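과목: 미디어와 선거 / 6주차 강의 노트
주제: 유명인 지지 선언과 득표 이동, 무엇을 믿을 수 있나

## 1. 출발점

지난주에 몇 분이 과제에 "유명인의 지지 선언이 표를 움직였다"고 쓰셨습니다. 근거로 든 것은 대부분 방송 출연자의 발언이었고요. 출연자가 "내가 예측했던 대로다"라고 말하는 것은 자료가 아닙니다. 맞힌 예측만 다시 방송에 나오고 틀린 예측은 재방송되지 않습니다. 이 점을 빼고 인용하면 감점합니다.

## 2. 프루들리 보궐선거 사례

2월 프루들리(Prudley) 보궐선거에서 가수 쿨딥 라나(Kuldeep Rana)가 야당 후보를 공개 지지했습니다. 이틀 뒤 여론조사 업체 커시앱(Kashyap)이 "라나 효과로 지지율 5포인트 상승"이라는 보도자료를 냈고, 지역 언론은 거의 그대로 받아썼습니다.

보도자료 끝에 붙은 조사 개요를 봅시다.

- 전체 표본 1000명, 응답 완료 800명
- "라나의 발언을 들어 보았다"고 답한 사람 160명
- 5포인트 상승은 이 160명 안에서만 나온 수치

160명짜리 하위 집단이면 오차 범위가 상승 폭보다 넓습니다. 게다가 발언을 들어 본 사람은 원래 그 가수에게, 또는 그 후보에게 관심이 있던 사람일 가능성이 큽니다. 발언 전에 같은 사람들에게 물은 기록도 없습니다. 제목에 "효과"라는 단어를 쓸 자격이 있는지 의심스럽습니다.
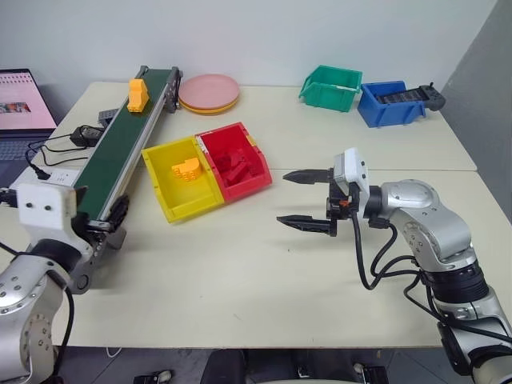
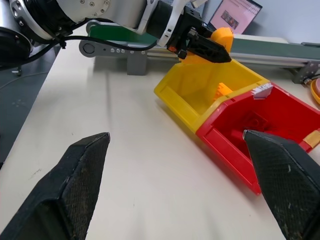 ## 3. 반론과 그 반론의 문제

지텐드라 그레왈(Jitendra Grewal)은 강독 자료 3번에서, 지지 선언이 표를 바꾸지는 못해도 투표율은 올린다고 주장합니다. 앞의 주장보다는 낫습니다. 다만 그가 쓴 투표율은 자기보고 수치입니다. 투표했느냐고 물으면 안 한 사람도 했다고 답하는 일이 흔하고, 정치 뉴스를 많이 보는 사람일수록 더 그렇습니다. 선거인 명부와 대조한 지역은 저크소프(Zirkthorpe) 한 곳뿐인데, 거기서는 차이가 거의 사라집니다. 그레왈은 이 결과를 각주로 처리했습니다. 본문에 있어야 할 내용이라고 생각합니다.

## 4. 방송사는 왜 이런 이야기를 좋아하나

던데로(Dundero) 방송의 토론 프로그램 녹취록을 나눠 드렸습니다. 진행자가 "유권자들이 돌아서고 있다"고 말할 때 그 유권자가 누구인지 표시해 보세요. 집단 이름만 있고 출처가 없는 문장이 꽤 나옵니다. 상대 진영이 "비웃다가 이제는 화를 낸다"는 식의 표현도 마찬가지입니다. 누가, 언제, 어디서 비웃었는지 찾아보면 익명 게시물 하나인 경우가 있습니다.

여당 쪽 방송도 똑같이 읽으세요. 작년에는 한쪽만 골라서 비판한 보고서가 많았습니다.

## 5. 과제

녹취록에서 여론 변화를 주장하는 문장을 두 개 고르고, 각각에 대해 다음을 적습니다.

1. 주장의 원출처와 조사 시점
2. 비교 대상이 되는 이전 수치의 유무
3. 같은 자료로 가능한 다른 해석

출처를 못 찾았으면 못 찾았다고 쓰고, 어디까지 찾아봤는지 남기세요. 분량은 A4 두 장, 제출은 다음 수업 시작 전까지입니다. 강독 자료 3번은 각주까지 읽고 오시기 바랍니다.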